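## What Is a Wheel Cover?

Look at the cars parked along a street. Many of them have a round, patterned disk over the middle of each wheel. This disk is called a wheel cover. Some people call it a hubcap.

A wheel cover does not hold the wheel on the car. Strong metal nuts do that work. The cover helps keep dirt and road salt away from the nuts, and it makes a plain wheel look neater.
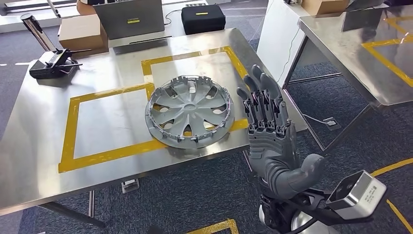
*A gray plastic wheel cover on a steel table. Small clips and tabps stick out around its rim.*

The clips are important. When a cover is pressed onto a wheel, they bend a little and then grip the metal. If a clip breaks, the cover may rattle or fall off on a bumpy road.

Many covers have openings between their ribs. Air can pass through these spaces and help cool the brakes.

The Drekville Museum of Transportation keeps 400 wheel covers in its collection. Visitors aged 7 and older may handle three of them at the Discovery Bench. Each visit to the bench lasts 30 minutes. Please ask an adult to sign your group in with Anoma Sheikh at the front desk.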